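Offene Werkstatt Wuletti: Greifer zerlegt alte Rechner

07/05/2022

In der offenen Werkstatt Wuletti arbeitet eine kleine Gruppe seit Februar an einem Roboterarm, der ausgediente Computer auseinandernehmen soll. Der Arm trägt den Namen Siketti und steht auf einer Werkbank im hinteren Raum. Bislang kann er Kabel und Steckverbinder anfahren und greifen, wenn ihn jemand von Hand steuert. Selbstständig arbeitet er noch nicht.

Begonnen hat das Projekt mit einer Spende. Eine Berufsschule gab der Werkstatt im Winter ihre ausgemusterten Schulungsrechner ab, über 300 Geräte, die seither nach und nach zerlegt werden. Laurinda Moreira und Retno Setiawan übernahmen die Arbeit zunächst mit Schraubendreher und Seitenschneider. Dabei entstand die Idee, zumindest das Abziehen der Daten- und Stromkabel einer Maschine zu überlassen. »Schrauben lösen geht mit dem Akkuschrauber schnell. Die Stecker halten auf, vor allem in den engen Gehäusen«, sagt Moreira.

Für den Arm hat die Gruppe bisher 1.430 Euro ausgegeben. Davon entfielen 491 Euro auf Motoren und Netzteile. Die Gelenke stammen aus einem gebrauchten Bausatz, die Steuerung hat Setiawan selbst geschrieben. Sie läuft auf einem Rechner aus der Schulspende und ist unter dem Namen Vuludum im Netz der Werkstatt abgelegt, wo Mitglieder sie einsehen und ändern können. Die Handgelenkkamera wurde im April ergänzt. Vorher musste die Person am Steuerpult seitlich in das Gehäuse schauen und konnte die Fingerspitzen oft nicht erkennen.

Derzeit übt die Gruppe an offenen Desktop-Gehäusen. Eine Person bedient den Arm, eine zweite bleibt am Gehäuse und kann den Notschalter drücken. Ohne diese Besetzung darf der Arm laut Werkstattordnung nicht eingeschaltet werden. Vor jedem Durchgang werden die Rechner vom Netz getrennt und bleiben über Nacht liegen.
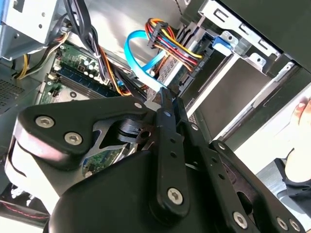 Schwierigkeiten machen der Gruppe vor allem die Kabel. Sie liegen in jedem Rechner anders, verdecken einander und geben nach, sobald der Greifer sie berührt. Geübt wird deshalb zuerst an den SATA-Datenkabeln, deren flache Stecker sich gut fassen lassen. Ein hellblaues wie das neben der Fingerspitze hebt sich zudem deutlich von den schwarzen Kabelbündeln ab, die quer über die Hauptplatine hängen. Bei den mehrpoligen Stromsteckern ist die Gruppe noch nicht so weit. Sie sitzen fester, und manche haben eine Rastnase, die beim Ziehen gedrückt werden muss.

Zulmira Loureiro, die in der Werkstatt die Metallbearbeitung betreut, will bis zum Sommer einen zweiten Satz Fingerspitzen fertigen. Die neuen Spitzen sollen schmaler sein und einen Gummibelag bekommen. Auch eine Halterung für die Gehäuse ist geplant, die bisher von Hand festgehalten werden.

Festplatten aus den gespendeten Rechnern werden ausgebaut, gelöscht und getrennt gelagert. Noch brauchbare Laufwerke und Speicherriegel gehen an die Reparaturgruppe, der Rest kommt zum Wertstoffhof.

Wer mitbauen möchte, kann sich bei Albertina Mendes am Empfang der Werkstatt melden. Vorkenntnisse in Elektronik sind nicht nötig, eine Einweisung in die Maschinen ist Pflicht. Pro Termin sind 2 Plätze für Gäste frei.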